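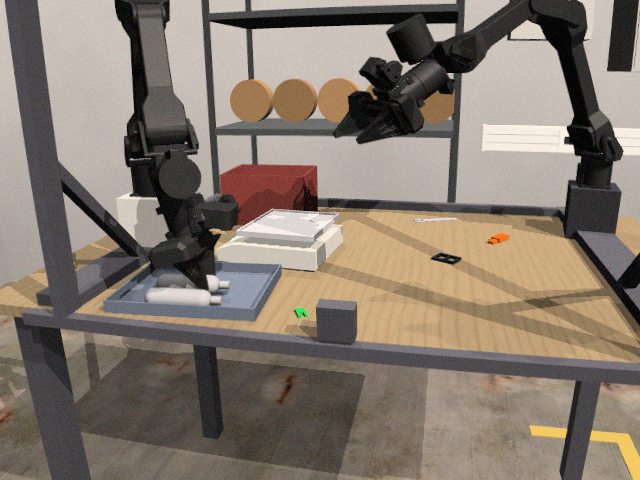
Decanting washing-up liquid: worth it or just vanity?
Flaltdale Household Forum > Kitchen and Laundry

prustard_pete
We've gone over to 1000 ml refill pouches and pour them into plain white bottles by the sink. My wife thinks it looks like a hotel. I think it looks like a dentist's. We now have 2 bottles the same, and last night I washed a roasting tin with hand lotion. Is there a system?

marrowfat
Yes, the system is labels. Masking tape and a biro. It'll ruin the hotel effect, but you did ask.

Ksawery Jabłońska
Don't decant at all. The bottle it came in already has a nozzle, a name and instructions on what to do if the toddler drinks it. You're paying for the privilege of throwing those away.

marrowfat
The pouches work out cheaper though. I save roughly 40p a go at Holmgren.

Ksawery Jabłońska
And how much were the bottles?

marrowfat
I'd rather not say.

T_Amundsen
Store them on their sides if you're after the last dregs, caps done up tight. Mine live in a tray under the sink for that reason. Upright, the stuff clings to the walls and you end up adding water, and then it's soup.

prustard_pete
Tried that in May with the lotion. Cap wasn't tight. The cupboard floor is now very well moisturised.

T_Amundsen
I did say tight.

Ksawery Jabłońska
Has anyone used the Zirex pouches? The corner you're meant to tear off doesn't tear. I've resorted to secateurs.

marrowfat
Kitchen scissors, cut on the slant. And see thread 3207 before you put it anywhere near a soap pump, they clog something rotten.

prustard_pete
Labels are on. She's turned them to face the wall.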